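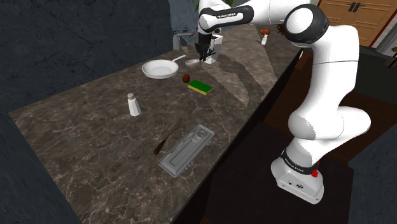

February went on spreadsheets. I had meant to order the arm before the end of the month, and what I have in place of an order is a much better idea of what it will cost, so I am writing that down while I still remember how I got there.

The arm was always the easy line. You ask for a quote, you get a quote, and it either fits or it doesn't. Ours fits, if the Skellach money comes through in full. What I had left out of the first version of the budget was nearly everything the arm needs to be of use in a kitchen.

The first thing was the mount. I had put it down as a bracket and some bolts. Heriberto Figueroa looked over the sheet and asked what the bracket was going to be bolted to. The units in our room are ordinary ones and I would not trust them with an arm moving at any speed, so the base needs its own stand beside the worktop. Gallegos quoted for a welded one with levelling feet. It came in at twice my guess, with a lead time of 30 working days. The stand now gets ordered first.

The second was where the base goes. Since December I have been doing the layout in simulation, with a Franka arm next to a marble counter and the usual kitchen bits on it: a pan, an egg, a sponge, a salt shaker, a spoon, a knife. It has saved us money already. Moving a base in software takes a minute and moving a steel stand means drilling the floor again. I tried 4 positions and two of them were no good for the far end of the counter. I had been ready to pay for a rail to slide the arm along. The rail has come off the list.
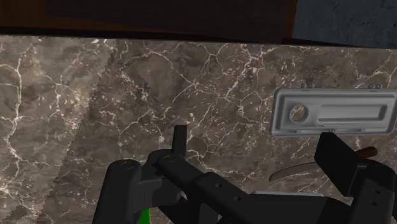
Fingers are the line I keep changing. A plain two-fingered gripper is fine for a lot of what we want, but thin things lying flat on stone are awkward, and a kitchen has plenty of those. I have allowed for 2 sets of spare fingertips and a roll of grip material from Jondel. If the spares last the year I will be pleased. I have not budgeted for a second gripper. Drumimico offered us one at a discount if we bought it together with the first, and I said I would rather see what the first one can't do.

Then the computer. We can carry on with the present machine for the simulation work if I am patient, and I have decided to be patient until the summer. The controller for the arm needs its own PC, which I had forgotten entirely.

Other things that were missing from version one: delivery to an upper floor, an electrician for half a day, two days of training, insurance, and a box of cheap kitchenware to be dropped and replaced. The kitchenware is the smallest line on the sheet and the one people ask me about most.

I have put 30 per cent of the arm price against all of this, and contingency sits on top of that. Heriberto thinks it is still low. The revised stand drawing is due back from Gallegos next, and I need to measure the doorway before I sign it off.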